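Visits > Factories and Workshops > Tableware

07/03/2018
By the Hukix visits desk
2 min read

Kistetti opens its tableware works to visitors twice a year, and we went along to the May opening. Entry was $5, paid at the gate, and the group was kept to 12.

The tour started in the clay store, then went through pressing, drying and glazing. Pressing is loud and quick. The drying room is long, warm and full of racks, and we were asked not to touch anything in it. The guide said the works has 222 shapes on its list, most of them bowls. Two kilns were running, so we saw those only from behind a rail.

Glazing took up most of the hour. The darker colors go on last, and the staff were happy to answer questions about them – mostly about chipping and dishwashers.
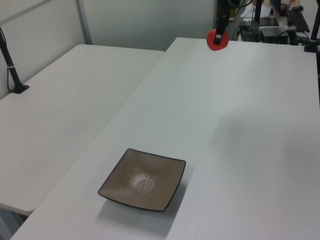
Square plates are harder to get right than round ones, according to the guide, and the corners are where most rejects come from. The works sells them in the Julari range. I liked the brown one with the nearly black rim best. Its corners curve up a little, and fine streaks run across the surface, which still catches the light. I would use it for bread or fruit.

The shop is by the exit and takes cards. Parking is free but fills up early.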